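Bernilis Home Help > Kitchen > Counters and Storage

Towel on top of the toaster oven, and too much on the counter

Posted by Jerome Belmonte, 2021-10-18

We moved into a rental in April with less cabinet space than we had before, and most of what we use every day has ended up on one stretch of counter. The toaster oven is in the corner, then the toaster, then the French press. The cutting board lies flat behind those, and there is a wooden box with a drawer farther back.

I have two things to ask. My wife puts the dish towel on top of the toaster oven because there is no bar or hook near the sink. I don't like it there when the oven is on, but I can't find anything in the manual either way. Is it a real problem or am I being fussy?

The second one is what to move first. We make toast and coffee every morning. The toaster oven gets used maybe 3 times a week. I can't drill into the backsplash. It's stone tile, very uneven, and the landlord has said no holes.

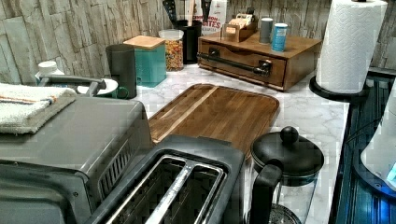
The counter as it is now, toaster oven at the left.

I'd like to get back enough room to chop an onion without carrying the board to the table.

3 replies

Gertraud Zwahlen
Take the towel off. The top of a toaster oven gets hot enough to scorch cotton, and if the towel slips down it can cover the vents on the side. Most manuals have a line about not placing anything on the oven during use. Look under "safeguards" near the front, that is where mine was.

For the towel, get an over-the-door bar that hooks on the cabinet door under the sink. No drilling. Measure the thickness of the door before you buy, I had to send one back.

As for what to move, I would start with the two-slice toaster. A toaster oven makes toast. It is slower, but you would free up the front of the counter and could pull the cutting board forward into that spot. Try it for a week with the toaster in a closet. If you miss it, bring it back and move something else.

Also check the clearance around the oven. Ours asks for 8 inches above and a few inches at the back and sides. Yours may be different.

fadmont_kitchen
stick on hooks do NOT hold on rough stone, don't bother. I tried on mine and the towel was on the floor by morning. They are fine on the side of a cabinet if it's smooth

Chávez
I agree about the towel. I don't agree about the toaster. If you make toast every day, heating up the big oven for two slices gets old fast.

I'd stand the cutting board on its long edge against the backsplash. If it has a groove for juice, wipe that out and let it dry first or it stays damp at the bottom. Standing up, it takes an inch or two of depth and you get the whole flat area back. Then push the French press to where the board was.

What do you keep in the drawer box? Ours had tea in it and we moved the tea to a shelf. The box went to the dining room and we have not needed it back.

Jerome Belmonte
Thanks. Towel bar ordered for the sink cabinet. I'll stand the board up first and leave the toaster alone for now. The safeguards page did have the line about not placing things on top, I had skipped that part.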